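Mending for a living: a talk with Willcombe's only full-time clothes repairer

Tuesday, July 28, 2020 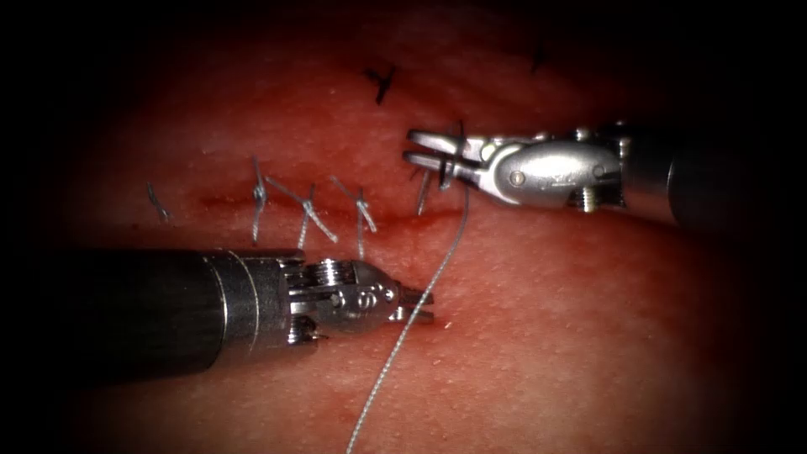
The woman who runs Pitero, the repair shop at the bottom of the hill in Willcombe, was an operating theatre nurse for 26 years before she took in her first pair of trousers. She did not plan to swap one for the other. She had always sewn at home, mostly curtains and children's clothes, and when she left the hospital she wanted work she could do sitting down. People ask her whether the two jobs are alike, and she says they are less alike than you would hope. "A surgeon's stitch is usually tied on its own," she says. "You put one in, you knot it, you cut it, you start again." The grey stitches on the pink practice pad are done in that way, five along the one closed cut, each with its small knot and its ends trimmed short. "On a shirt I'd never do it like that. I'd run the thread the whole length of the seam and fasten it at each end. If you knotted every stitch in a hem you'd be there all week, and it would be lumpy to wear."

The shop is one room with a fitting cubicle and a back window over the car park. She has two machines, one of them older than she is, and a long table where the hand work is done. When we spoke it had been open again for only a few weeks, with one customer allowed in at a time and a box by the door for bags to be left in.

"The first morning there was a queue," she says. "I think everyone had been going through their wardrobes. A lot of it was moth. You leave a jumper in a drawer from January and nobody goes to the office, and by June it's a sieve."

She keeps a book of every job, a habit from the hospital. Last year there were 282 repairs in it, leaving aside the quick ones she does while the customer waits. She had been hoping for 300 this year and does not expect to reach it. Zips make up the largest part, then hems, then linings in coats. Darning is a small share of the work but takes up a good deal of her evenings.

"Zips pay the rent," she says. "I don't love doing them. Most of a zip repair is unpicking, and then being careful not to tear the cloth that's been folded over the tape for years. The sewing itself is the short bit."

Her prices are written on a card by the till. A trouser hem is the cheapest thing on it. A new lining for a winter coat is the dearest, and she will sometimes talk a person out of it. If only the pocket bags have gone, she will replace those and leave the rest. She says customers tend to think a lining is worn out all over when it is worn under the arms and at the cuffs.

I asked her what she turns away. Leather, for a start, and anything waterproof where the tape has begun to peel on the inside. She sends wedding dresses to someone in the next town. "I've done two and I didn't sleep for either of them. If I get your jeans wrong I can buy you some jeans."

She is particular about thread. For years she bought whatever the market had, and found that some of it went furry in the machine and snapped on heavy cloth. Now most of what she uses comes from Trademik, which sends it on large cones in a range of dull colours she says are more useful than bright ones. "People imagine you need every shade of red. What you need is greys. A mid grey will disappear into half the clothes in this country." For darning she uses wool from Abugri, a small spinner that will sell her short lengths, and she keeps the odd ends in jam jars sorted by thickness.

Matching the thickness matters more than matching the colour, in her view. A darn in wool that is too heavy makes a hard patch, and the knitting round it gives way next. She showed me a sock where this had happened twice, so that there was a darn on the edge of a darn on the edge of a darn. Its owner had brought it in for a fourth go. She did it.

How long do repairs last? She would not give a figure. Patches on the inside thigh of jeans come back within the year if the wearer cycles. Elbows hold up well. Buttons sewn on with a shank — the little stalk of thread that lets the cloth sit flat underneath — should outlive the shirt. She is baffled that shop-bought coats so often come without one.

She teaches as well, or did until March. The evening class took 4 people round the long table, and the first lesson was threading a needle and sewing on a button. Some came expecting more and were put out. "Then you look at how they've done it, and the button's flat against the cloth and won't go through the hole. So we do it again." The second week was hems by hand, and the third was bringing something of your own. Men tended to bring work trousers and the women brought things they hadn't worn in years and wanted to.

She hopes to start the class again when the table can be used by more than one household. In the meantime she has written out the first two lessons on paper and leaves copies in the box by the door. She has no wish to film herself. A neighbour offered to help and she said no thank you.

I asked whether she missed the hospital. She missed the company, she said, and being told when to have lunch. She did not miss standing, or the early starts in winter with the car frozen up. Some of her old habits have stayed. She lays her tools out in the same order each morning, scissors on the right, and puts every needle back in its case before she goes home. If there is one missing she looks for it until she finds it, which once meant taking up the edge of the carpet.

Pitero is open four days a week and closed at lunchtime. Clothes should be washed before they are left, and pockets emptied. Most jobs take ten days at present. Coats are taking longer, and she asks that anyone wanting a lining done for the autumn bring it in before the end of August.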